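Baskets from Sikska: the July shipment and what we are changing

Mar 7, 2025

14 shares · 6 comments

Our next order of palm leaf baskets from the Sikska weavers' group is now confirmed for July. It is a larger order than last year's, with 200 pieces in four shapes. The round bread basket and the lidded sewing basket are both coming back. The two new shapes are an oval tray with a raised rim and a tall, narrow basket meant for kitchen utensils or knitting needles.

All four are made by coiling. A bundle of dried grass forms the core, and a strip of split palm leaf is wrapped around it and stitched through the row beneath. The bread basket takes a weaver three to four days, depending on how tight the coil is. The lidded basket takes longer, as the lid has to be made to fit its own base. Please keep the pairs together when you unpack them – the lids do not swap.

Colors this time are natural, rust and a dark brown from boiled bark. We have dropped the green. It faded unevenly on a sunny shelf and several of you wrote to tell us so. Awasthi, who handles the dyeing, has tried two other plants for green and is not satisfied with either, so it may return in 2026 or it may not.

The price of the bread basket goes up to $49. The last increase was two years ago, and freight has risen since then. The payment to the weaver goes up by the same share as the price. Shops that ordered through Rokance before the end of February will be billed at the old rate. 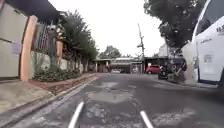
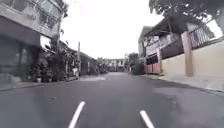 Sándor Pintér wrote after the last newsletter that his lidded basket had gone stiff over the winter and two stitches had cracked near the rim. He asked whether oil would help. He had already tried a little on the underside and it left a dark mark.

We do not recommend oil. Palm leaf dries out in heated rooms, and what it needs is a small amount of water. Wipe the basket inside and out with a damp cloth, let it dry away from the radiator, and do this once a month while the heating is on. A cracked stitch can be wrapped again with a new strip. Send us the color and the width of the coil and we will mail you a few strips with a blunt needle and a sheet of instructions – there is no charge for this.

Seconds from last year's order are still for sale at the Avau store, mostly bread baskets with a slight lean or an uneven rim. They are marked down by a third and cannot be reserved by phone. Orders for the July shipment close when all the pieces are spoken for, and we will send a short note to everyone on the list when the boxes arrive.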